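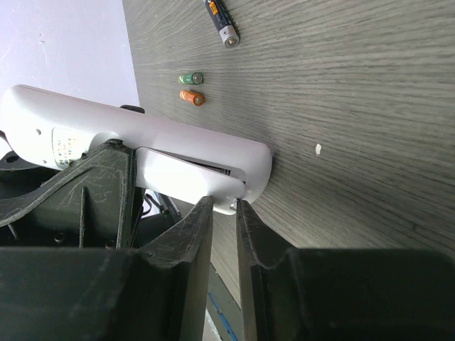 Page last changed: June, by Guangming Fan

Home | Releases | Fan Ports | Checklists | Forum

Search this site... Go

Pre-install safety checklist: Flurard fan remake, build 77

I ran these checks on the Windows download before adding it to our list. The game is a fan remake of an old console platformer, put together by a small group called Nuston. Comments follow each item where I had any.

1. Download comes from the team's own page - PASS
The mirror on Daveo had the older build when I looked. Use the link in the Nuston release post.

2. Checksum matches the posted one - PASS
Matched on the second try. My first download stopped early and the file would not open.

3. Virus scan of the archive - PASS, WITH COMMENT
2 scanners flagged the launcher and the rest found nothing. The launcher is unsigned, so a warning from Windows is expected. If your scanner names any other file, stop and post the result in the forum.

4. Archive contents - PASS
3,110 files, mostly sound and level data. No installers for other programs and no original game ROM.

5. Runs without administrator rights - PASS
Tested from a normal user account. Do not put the folder in Program Files or it can't write saves.

6. Network use - NEEDS ATTENTION
The game checks for updates at launch, and the readme does not mention it. The setting is under Options, Other. I played offline for 15 minutes with no errors.

7. Save files - FAIL
Saves from earlier builds load, but the Bragança level resets to the start and the old save is overwritten. Copy your save folder somewhere else first. Reported to the team, no fix yet.

8. Flashing light warning - PASS
Shown before the title screen. The reduced flash option works in menus and in levels, but not in the ending movie.

9. Uninstall - PASS
Delete the folder. Settings are kept in Documents and have to be removed by hand.

Result: listed, with a note on item 7. I will repeat items 2 through 7 when the next build is posted.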